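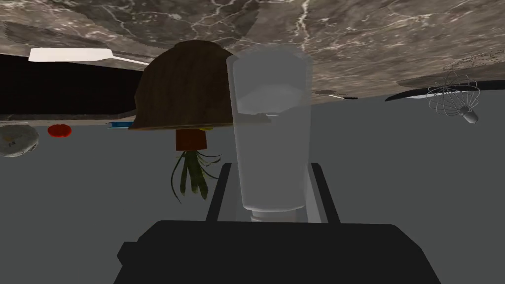
Wrist view, raw orientation, glass between the fingers. Counter is at the top.

February, wrist orientation runs

Picked up where Lesia Hordiienko left the list. The question is still whether we should rotate the wrist images 180 degrees before they go to the encoder, or leave them as the simulator renders them. The Grellstead kitchen has always been rendered with the wrist cameras the way they're mounted, so the counter hangs from the top whenever the gripper is pointing that way. Everything we pretrained on had the counter at the bottom.

Setup for today:

- Matos policy, same checkpoint for both arms of the comparison
- 444 training episodes, 136 held out, split by episode and not by frame
- fine-tune for 4000 steps, batch size unchanged
- head camera left alone in both conditions
- only difference is the rotation, applied in the loader

Brahim Chraibi asked whether the rotation should be in the renderer instead. I'd rather keep it in the loader so we can turn it off without re-rendering. It costs a bit of time per batch but the GPU is the slow part anyway.

First attempt was wasted. I had the rotation switched on for training and off for evaluation, and didn't notice until 11:20. Those numbers are deleted. The flag is now read from one config entry and gets printed at the top of the log.

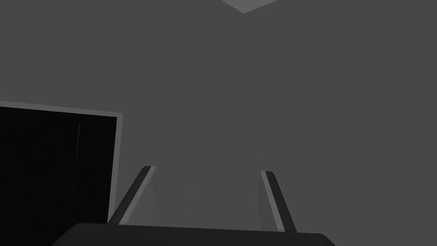 Frames with hardly anything in them are a separate problem. When the gripper faces a wall or a bare surface, rotation can't help much, and the policy has to get its bearings from the head view. I tagged these by hand in the held-out set using a simple rule: no counter and no counter objects in the wrist image. It's a bit crude. Asmaa El Idrissi has a script that could do it from the segmentation masks, and I'll swap to that before we report anything.

Results after the rerun, predicted action against the recorded one on the held-out episodes:

- Counter visible in wrist view: rotated is better. The gap opens early, by roughly 1000 steps, and stays open to the end of training.
- Blank wrist view: no difference I'd trust. The two curves cross several times.
- Transparent glass: both poor. Rotated is slightly less poor. The error is mostly in approach height.

The glass result is probably not an orientation problem. The edges are faint against the stone texture and the bowl shows through the side. Kenza El Ouafi suggested training with a few different counter textures, which is cheap enough to try.
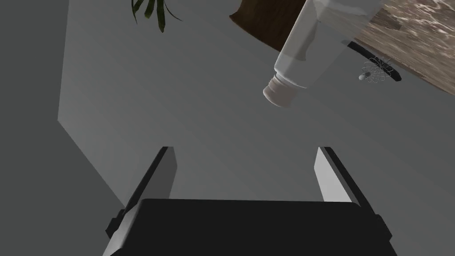 Wrist view, raw, gripper open. White bottle, whisk and the edge of the counter.

Opaque objects did better in both conditions, so I'm going to report them separately from the glass. Samah Benkirane wants to know if the gain comes from the pretraining or if a rotated model would also win from scratch. Fair point. We don't have that run. It needs its own slot on Dandier, and the queue is full until the Grarnthorpe jobs clear.
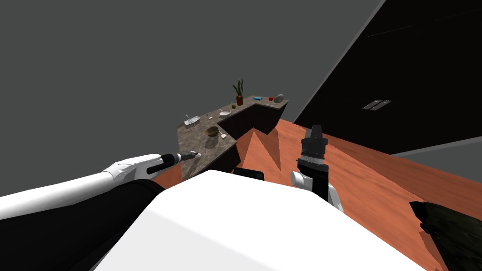
The other check is dropping the head camera altogether. If the rotated policy leans less on the head view, its error should go up less when that view is masked. Masking code is written but untested. Fill with the mean colour, not black, as there's already a lot of black in the head view from the grippers and the wall panel.

To do:

- from-scratch pair, raw and rotated, two seeds each
- head camera masked, both checkpoints
- replace my hand tags with Asmaa's script and recheck the blank-view split
- counter textures for the glass (Kenza)
- leave rotation on by default in the loader for now, and note it in the config readme

Both checkpoints are saved on Dandier under my folder, suffix raw and rot180. Please don't overwrite them.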